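Subject: Re: [benchbots] Fingertips closing off centre
From: Ehsan Rajput
To: benchbots list

On the night of the November meet-up, Nnaji wrote:

> Before you reprint anything, check whether the fingers are off or the
> whole gripper is off. I spent weeks sanding fingers when the wrist
> plate was sitting crooked. Also, what are you using for zero? If it's
> the hard stop you will never get it to repeat. Mine wandered every time
> the motors warmed up.
>
> And what colour is your table? My wrist camera was hopeless over bare
> pine.

Thanks for this. Answering in order.

The wrist plate was part of it. I put a straightedge across the two mounting faces and could see light under one end. One of the four screws had bottomed out in its hole before it clamped anything, so the plate was held down on three corners. I swapped it for a shorter one and most of the lean went away. What was left over was in the fingers, and I took that out with a file on the left one. I haven't reprinted.

Zero was the hard stop, yes. I've changed it. The gripper now closes slowly at low current until the tips touch, then backs off 4 counts and calls that home. On the Borora controller the closed position used to come back as anything between 1,221 and whatever it felt like that day. Fully open now reads 1,564 and it stays there after a power cycle, which is all I was after. I still want to run it for a full evening with the motors warm before I say it's fixed.

For anyone wanting to copy the homing routine, the two settings that mattered were the current limit and the delay after contact. I use 300 ms. Shorter than that and it reads the position while the fingers are still springing back. The Zukwood firmware has its own homing call, but it ignores the current limit on the first move after boot, so I wrote my own. It's a short loop and I'll put it in the shared folder once I've cleaned out the print statements.

The table is black, and so are the fingers, which I would do differently next time. The curtains have helped a lot with stray light but only on the sides they cover. The left of the bench is still open to the rest of the shed and I get bright reflections from over there in the afternoon. I need another length of curtain and something to hang it from.

For testing I've been using a pink tray and a gray cup. The cup is the harder one. Coming at it from above, the fingers have to clear the rim on both sides, and if the tips are off centre one of them lands on the edge and pushes it over. The tray hardly cares.

Wrist camera view with the tips together: 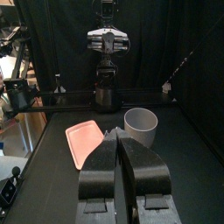 Tips nearly meeting, tray on the left, cup on the right. Second arm at the back.

The scuffs on the fingers don't seem to affect the grip. I may still put some thin rubber on the inside faces. Has anyone found a glue that holds rubber to printed parts? The contact cement I tried peeled at the tips within a couple of evenings.

One more question, for the Bonance people mostly. I want both arms to share one table origin, and at the moment each has its own, measured with a tape from its base. Do you touch both arms off on the same pin, or use a printed target and let the cameras sort it out? I'd prefer the pin — fewer things to go wrong — but I don't know how repeatable it is with arms this light.

I can bring the old screw and the bent-looking plate to the next meet-up if anyone wants to see them.

Ehsan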